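How many demos before a policy stops fumbling the fridge door?

Posted by Areti Chatzigeorgiou
Friday, March 25, 2022

Hi everyone, long-time reader and first-time poster, so please be gentle! I'm collecting teleoperated demonstrations in simulation for a set of kitchen tasks, and the one eating all my evenings is the refrigerator. The learner has to open or close the door from any starting angle, with the food shuffled between episodes so it doesn't memorize one arrangement. Right now I have 90 good demos, all driven by me with a little hand controller, and the trained policy does fine on the approach and then goes to pieces near the handle.
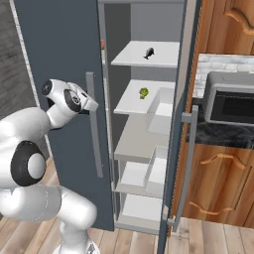
Arm near the door handle, with a fish and broccoli on the shelves.

My question is whether I should keep recording more of the same by hand or let a generator stretch what I have up to 2000. A friend at Litden swears by the second way, but I worry I'd just be copying my own bad habits many times over (I tend to hesitate before I commit to a grasp, and I'm sure it shows). I also haven't settled how much the food should vary. My sampler draws from a list of groceries and drops them on random shelves, and every reset looks a bit different, which I like, but I can't tell if it helps with a door task at all.
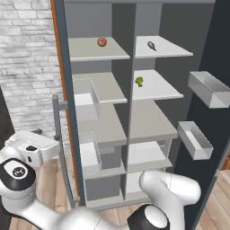
Koutsoukos wrote back that the groceries were the least of it and that she should look at her pauses first. Here is the rest of that reply:

Go through your demos and trim the stretches where the arm is barely moving. A learner that sees you sitting still by the handle learns to sit still by the handle, and then it never leaves. I had the very same trouble last November with a drawer task, and cutting the idle steps did more for me than another week of recording. After that, yes, go ahead and generate, but start from your 7 or so cleanest runs – no hesitating, no second grabs – and replay every generated episode in the simulator so you can throw out the ones where the door doesn't end up where it should. Keep shuffling the food too. It costs you nothing, and if you train from camera images you'll want it.

Alteck

just get more data. 90 is tiny

Bromedach

I'd add one thing to what Koutsoukos said, which I agree with. Check the spread of your starting door angles before you generate anything. If most of your demos begin with the door nearly shut, the generator won't fill in the wide-open cases very well, and you'll want to record a few of those yourself. Also hold back some kitchen layouts for testing, and don't peek at them while you're tuning. Good luck, and do post your numbers when you have them!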